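Pradancombe Toy Library: Borrowing and Returns FAQ

Who can borrow?
Any household with a current library card. One card covers all children at the same address. Cards are issued at the front desk on proof of address.

How many items can be on loan at once?
Two boxed sets and two puzzles per card. Outdoor items are counted separately and must be booked ahead.

How long is the loan period?
Two weeks for puzzles and games, 7 weeks for construction sets. Each loan can be renewed once unless another household has reserved the item. Construction sets are not lent in July, when stock is checked.

How do I reserve a set?
Use the Jillow catalog, accessible from any library terminal or from home. Enter the card number and the shelf code. Reserved items are held until closing time on the following open day.

How are returned bricks cleaned?
Bricks are washed by hand in warm water with mild detergent, rinsed and air dried. Do not use a dishwasher or a clothes dryer. Baseplates are wiped flat and must not be soaked.

What happens if a piece is missing?
Report it on the return slip. There is no charge for up to 41 small pieces per year on one card. Baseplates are charged at replacement cost.

Can sets be used on site?
Yes, on the tables in the Ferraro Room. Large bricks and green baseplates are set out on felt mats.

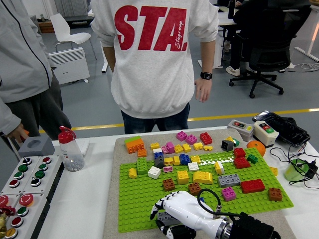
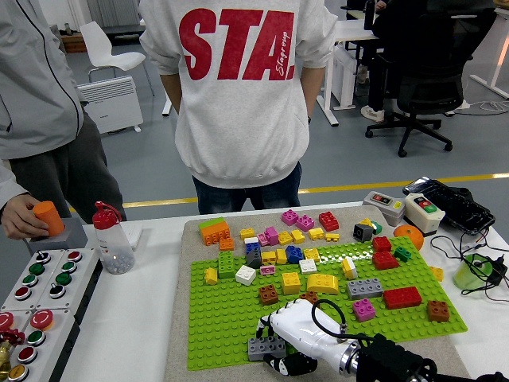
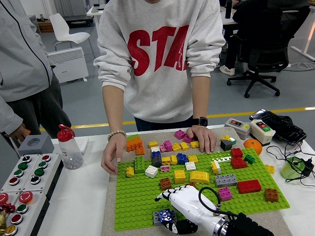 Can I donate a set?
Yes, if it is clean and at least mostly complete. Battery-operated toys are not accepted. Bring donations to Gaetano Bortolotti at the returns counter before 4 p.m.

Who handles disputed charges?
Write to Dario Zuccaro, Loans Desk, and include the return slip number.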